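Waltau Users Forum > Teleoperation and Data > Recording demos
Thread: Wrist camera exposure, keep or bin?

strachan_bench
Posted 2026-07-14
We are recording demonstrations for a pick and place policy. Five-fingered hand, small camera at the wrist, one operator. So far we have 90 episodes on the Naltus task and I have started going through them before training. In 21 of them the table goes almost completely white in the wrist view. The other cameras are fine.

My question is whether to keep those 21 or record them again. One of the affected stills:

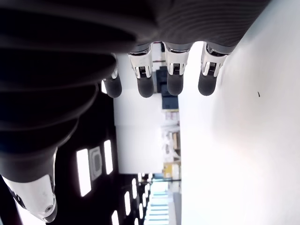 Wrist view, rotated sideways. Fingers fine, table blown out.

The picture comes in sideways and we leave it that way in training too. I only mention it in case someone thinks that is the fault.

rrivera
Bin them. If the policy can't see the table it can't learn where things are on it. The hand is dark and the table is white, so auto exposure is probably brightening everything for the hand. Lock the exposure and do them again. It's an afternoon's work.
Renato Rivera

mopbucket
I'd keep them. Your robot will meet the same light when it runs, so it ought to have seen it in training. We threw out all our bright episodes in October and the policy stopped dead every time the blinds were open.

rrivera
That only holds if you leave the exposure on auto at run time as well. If he locks it, he will never get that picture again and those episodes teach it nothing useful.

Prapai S.
Is the hand meant to be that large in the view? It takes up much of the upper left. On our Claltton mount we moved the camera out by 2 cm and got more of the work area in. You would have to record everything again though, so ask yourself now and not at episode 500.

strachan_bench
The mount stays where it is. I want the fingertips in view, and all four show there plus part of the thumb. Moving it costs me all 90.

mopbucket
You could also put a matt grey mat on the table. Cheap, and it helps the other cameras.

Prapai S.
A mat changes the background halfway through the set. If you do that, note which episodes have it.
Prapai Sukprasert

strachan_bench
Right. I have locked the exposure and recorded 3 test episodes, and the table edge shows up now. I'll train once with the 21 and once without and post both success rates. No mat for the time being.

rrivera
Fine, but use the same seed for both.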